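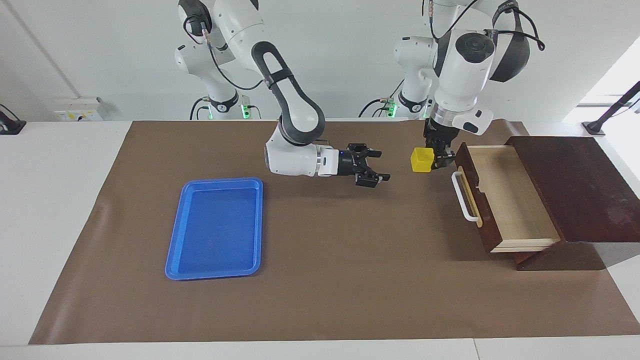 Ketill Ingvarsson has sold houses in Buveck long enough to have sold three of them twice, and one of those back to the man who had moved out of it. He does not consider this a triumph of salesmanship. "He missed the garage," he says.

We meet in the Ovbridge office at eight in the morning, which is when Ingvarsson likes to write his listings. He writes them all himself, in pencil, and has opinions about the word "cozy."

"Cozy means you can open the oven or the back door. Pick one."

His current headache is a farmhouse on Tranitz Road, with 40 acres and a well that the seller describes as historic. It has been on the market since January. There have been 162 inquiries, most of them from people who wanted to know if they could have the barn without the house.

"I asked the seller. He said he'd rather sell the house without the barn. So we're getting closer, in a way."

He has little patience for staging. A bowl of lemons, he says, has never sold anything in Buveck, where people look in the basement first and the kitchen if there's time. He tells sellers to fix the gutters, move the dog, and go out to lunch. A long lunch, if possible.

"They want to stand in the hall and tell buyers about the winter the pipes froze. They think it's a nice story."

And his own house? He rents, from a landlord named Þorgeirsson, and the gutters are terrible.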